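What Holds a Machine Together?

Have you ever turned something over just to see its underneath? It's a lovely habit – Lindalva Holanda has done it ever since she was five! The top of a thing may be smooth and shiny, but look lower and you might find holes, edges and rows of little pegs, like short teeth.

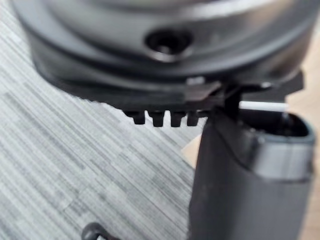 Why so many small parts?

Big round shells are often made separately and joined up later, so makers add places where pieces can meet. A round hole may be there for a screw.

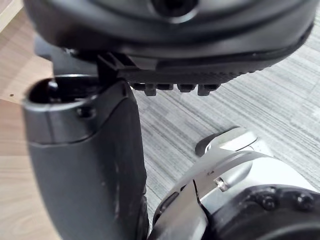 Next time a grown-up is nearby, ask to peek under an unplugged lamp or fan, and draw all the little bits you find.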